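Ticket 3000: Leak under washer, Hemolstead building, unit 294
Status: Closed
Last updated: Friday, 4:10 PM

Reported by tenant
Water on the laundry floor after every load. It comes out near the back left foot. The amount is small but it reaches the hallway if left overnight.

Step 1. Supply hoses
Closed both valves, dried the fittings and put dry paper towel on anything that could drip. Opened the valves again and waited. Both hoses were dry at the tap end and at the machine end. Wiped down the top of the washer and left a clean towel lying flat on it. 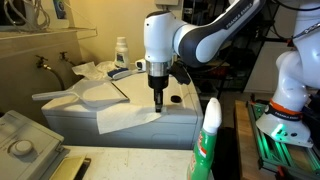
Step 2. Drain hose
Ran a drain and spin with no laundry. Water showed at the standpipe 2 minutes in. The hose was pushed too far down the pipe and had a split just under the hook. Ordered a Thibodeaux replacement from Madham.

Step 3. Replacement
Fitted the new hose with a new clamp and tied it to the standpipe at the right height. First rinse was dry. Second run at 800 rpm left a few drops at the clamp, so it got another half turn. 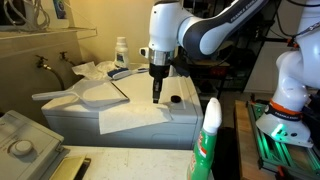
Third run was dry from fill to final spin. Checked the pump filter while the front panel was off and took out a hair tie and some lint. Leveled the back left foot, which was short by one turn of the nut.

Note from Leilani Abernathy
Please check the same hose in the other units on that floor. They were all put in by Lolteck in April and probably have the same length of hose down the pipe.

Comments (2) | Shares (0)
Hemolstead Maintenance Desk | Contact | Back to top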